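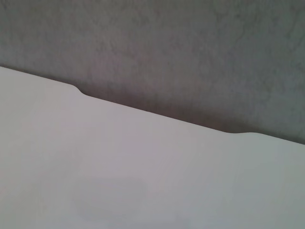

Save your gas money, it's a showroom with a loading dock, one reader wrote under my last post when I said I was going to the Prurkel open day in Makham. The same reader had been the year before and came away with a tote bag and a sore back from the folding chairs.

I went anyway. I had been looking at the Dultance table online since March and wanted to put my elbows on one before paying for it. The open day was 7/28/19, the gates opened at 10, and the website promised "a look behind every door." I'll get to the doors.

Makham is a 66 mile drive from my house, most of it on two-lane road. Parking was in a field beside the works with no shade at all. At the gate you get a paper wristband and a map, and the map has the snack tent on it twice and the restrooms not at all. They're behind the packing hall, on the left.

The first stop is a film. It runs 15 minutes and I could have done without every one of them. A lot of slow pouring, a lot of hands smoothing things. The word "honest" gets used about furniture several times, and I don't know what a dishonest table would do to me. People were already drifting out to the corridor before it finished, and I drifted with them.

After that you go through the works in groups. Our guide was pleasant and knew the answers to the easy questions. The cutting hall was not running. I understand there are safety reasons for that, but the website had led me to expect a factory doing something, and what we got was a walk past machines with chains across them while the guide told us what they would be doing on another day. The dust collection pipes are impressive if you like pipes. One man in our group did, and he held us up.

The edge shop was better. They had laid out a row of table edges you could handle, from a plain square cut up to the full rounded profile. Prurkel makes a big deal of edges. The claim in the brochure is that a rounded edge "welcomes the forearm," and I had my eyebrows ready for that, but I leaned on the square one and then on the rounded one and there is a difference. How much money the difference is worth is another question. I asked what the rounded profile adds to the price of a table and was told it depends on the configuration. I asked what it adds to the cheapest configuration and was told the sales team in the demonstration room would be happy to help.

So, the demonstration room. This was the reason I'd come, and it was where the reader's comment started to look fair. It's a showroom. The lighting is a good deal kinder than in my kitchen, and every chair is pulled out at the same friendly angle. Still, nobody stops you from crouching down, running a thumb along things and generally behaving like a building inspector, so I did.

What I liked first was how plain the white pieces are. There's no logo stamped where your plate goes, and no screw heads staring up at you. The surface is a matte off-white that goes a little bluish depending on where you stand. I'm wary of white in a house where people eat tomato sauce. I asked about stains and the answer was that the finish is "very forgiving," followed by the offer of a leaflet. The leaflet says to wipe spills promptly. I can get that advice at home.

The shaped edge is what they want you to notice. It runs straight, then dips in a soft little step, and further along there's a long shallow recess before it comes back out again. It's smoothly done and I found no fault with the curves. My trouble was in getting anyone to tell me what they were for. One salesperson said the recess was for your hand when you move the piece. Another, ten feet away, said it was there to lighten the look. I have nothing against decoration, but if it's decoration I'd like to be told so, and if it's a handle I'd like it deep enough to get a proper grip. A shallow dip like that would also be a fine place for crumbs, and I'm the one who'd be chasing them with a cloth.

I also knocked on it. My father always knocked on furniture in stores and I used to be embarrassed by it. It made a duller sound than I expected. I don't know what that proves.

Then the wobble test. I put both hands flat on the dining-height Dultance and pushed sideways, first along the length and then across it. Along the length it was solid. Across, there was some give, enough that I did it again to be sure. The salesperson said the floor was uneven. The floor may well have been uneven, but I'd think a company that sells tables would pick a flat part of its own building to stand them on. I was offered another one by the window and that one was steadier. Which of the two would turn up at my house?

The other half of the room was given over to Ranjbar, the tableware line they brought in to go with the furniture. I hadn't planned to look at it. I own enough bowls. But the pieces were set out on the pale tabletops and a strong blue on off-white does its job on you whether you've planned for it or not.
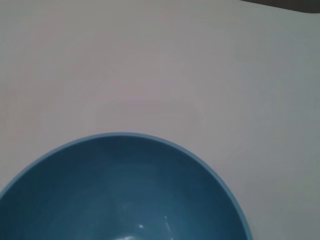

I spent longer on the bowls than I meant to. The rim is a light sky blue and the inside goes down to a much darker teal, so you get two colors for the price of one, and the price of one was not low. The dark inside is a good idea for pale food, rice or yogurt or oatmeal. For soup I'm less sure. I like to see what I'm eating, and black bean soup in a dark bowl is a leap of faith.

The inside is glossy enough to throw the ceiling lights back at you, while the rim looks closer to matte. I asked whether the gloss holds up to a dishwasher. Yes, I was told, top rack. I asked about the bottom rack, where my bowls go and have always gone. Top rack is recommended. I asked how long they'd tested it for and that question went off to somebody in a back office and didn't come back while I was there.

I noticed a tiny dark speck on the lip of one, on the bright part where it shows most. Could have been a blemish, could have been a bit of dirt. I'm not going to hang a company over a speck. I do think that if you invite the public in to admire your finish, a cloth is cheap.

What none of the bowls had in them was food, and I thought that was a missed chance. Everything in that room is for eating off or eating at, and the only place to eat was the tent outside, off paper plates. If Prurkel had served its potato salad in the Ranjbar bowls and sat us down at the Dultance tables, I'd have found out in half an hour what the leaflets won't say. Does the bowl slide when you scrape it? Does the tabletop show rings from a cold glass? I'd have been a witness either way, and I suppose that's the reason for the paper plates. The potato salad was decent, heavy on the mustard.

On price. The cheapest Dultance was tagged at 800 dollars, in the plain square edge, without delivery. The rounded edge, once I finally got a salesperson to type it into the computer, brought it up enough that I put my wallet back in my pocket. There was an open day discount, but it applied only to orders placed before closing, and I don't buy a table under a stopwatch. I asked for the quote in writing and got it, with no fuss, so credit where it's due.

The "every door" business, since I said I'd get to it: the finishing room was closed, the sample store was closed, and the design office was open but you looked at it through a window. The packing hall was the real surprise. It was the one place with people working, and they were fast and neat, and they let you stand there and watch. A tabletop got its corners capped, then padding, then the carton, then straps, and the two people doing it hardly spoke. I trust that hall more than I trust the film. If my table ever arrives with a dent, I'll be inclined to blame the truck.

A few practical things if you're thinking of going next year. Come early, before the groups back up at the edge shop. Skip the film. Bring a hat for the field. Bring your room measurements, which I forgot, and a tape measure, which I remembered and which got me some looks. The floor in the works is hard and there's nowhere to sit until the demonstration room, where everything you can sit on has a tag on it. The folding chairs are still there, by the way, and the reader was right about those too.

No tote bag for me, they had run out. I got a pencil.

As for the table, I haven't ordered. I drove home and leaned on my old one for a while, the one with the chipped corner and the leg I've been meaning to glue, and gave it the same push across the width. It wobbles worse than theirs did. The quote is good through the end of the season and it's sitting under a magnet on the refrigerator. If anyone reading has had a white Dultance in the house for more than a year, with kids or with red wine, I'd like to hear how the finish looks now, and what's collected in that recess.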